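Call for participants: small objects, tidy tables – an afternoon study on sorting and putting away

Hisia is looking for adults who would like to take part in a study about how people arrange small everyday things on a table. The study belongs to the Mokoena project and takes place in our rooms at Fisside during May.

We are interested in ordinary habits. Some people put a long thing down first and collect the small things beside it. Others make a row, or a pile, and change it three times. We would like to learn more about these habits, and for this we need people who have no special training in design or in packing work.

The table has a light wooden top. On it we use objects which most people know from a desk or from a child's room: a pair of scissors with dark red handles, a Rubik's cube, a glue stick and similar small items.
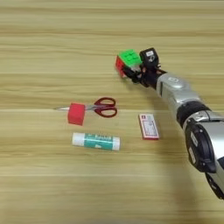
You will sit on a normal chair with a back, and the height can be changed. If you prefer to stand, please tell us before you come, and we will prepare the higher table. The room is on the ground floor and has a door wide enough for a wheelchair.

What you will do

A session lasts 40 minutes, with a short break in the middle. You will receive 9 printed cards. Each card asks for one arrangement, for example "place the objects so that the scissors can be taken easily" or "make as much free space as you can". There is no time limit for a single card and there is no correct answer. When you think that the table is ready, you say so and we go on to the next card.

After the cards we ask you a few questions about your choices – why the cube went where it went, whether you moved the scissors again, and so on. Short answers are enough. 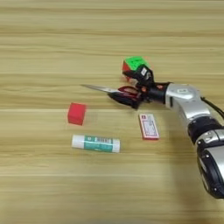 Who can take part

You should be 18 or older and able to read short instructions in English. Both left-handed and right-handed people are welcome, and we would especially be glad to hear from more left-handed people. If you need glasses for reading, please bring them. You should not have taken part in the earlier Kurnamero sessions, where the same cards were used.

Each person comes for 2 sessions, with at least one week between them. Please apply only if you can attend both of them.

The objects are often put very near to each other, and sometimes one lies on top of another. 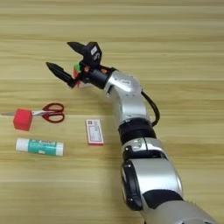

We do not ask you to bring any things of your own. Please leave large rings and bracelets at home or take them off before the session, as they can catch on small items. Tea and water are offered in the break.

Payment and travel

You receive a gift voucher after the second session. Bus and train tickets within the region are paid back if you keep the receipt.

How to apply

Write a few lines to the Mokoena team at Hisia, or leave your name at the front desk in Fisside, room 144, between 9 in the morning and noon. Please say which hand you write with and which hours are possible for you. We answer every message, also when all places are already taken.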